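Search this forum
Keyword or user name
Advanced

Desktop soccer mat: edge fraying and goal placement

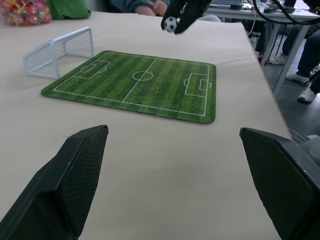 grenum_28
The stitching on my mat is starting to fuzz at the edge. Corners are rounded, so no sharp points to catch, but the long sides are going. Mat is the Brondov, striped green, printed lines. Has anyone sealed one without making it curl?

khaemba
Thin fabric glue on the underside only, 2 mm in from the edge. Press flat under books overnight. Mine has stayed flat since July.

iker200
Disagree on glue. It stiffens the border and the ball kicks up when it crosses. Trim the loose threads and leave the stitching alone.

khaemba
With a marble-size ball the kick is there with or without glue. The stitching is already a ridge.

grenum_28
Fair. Second question - the goal. White wire mesh, sloping sides. I stand it off the mat, past the left end. On the mat it covers the goal box.

iker200
Off the mat is correct. The posts should sit on the boundary line, but the border is in the way, so you accept a gap.

touchline_b
I put mine on the mat and ignore the box. A ball that small loses its line going over the edge. I tried 8 shots each way and the off-mat goal got 2.

iker200
Eight shots is not a test.

touchline_b
It is 8 more than you posted.

grenum_28
Will trim first and hold off on the glue. Goal stays where it is for now.

14 replies - 3 shares

Related threads
Flattening a rolled mat
Wire mesh goals: straightening bent frames
Ball sizes for tabletop play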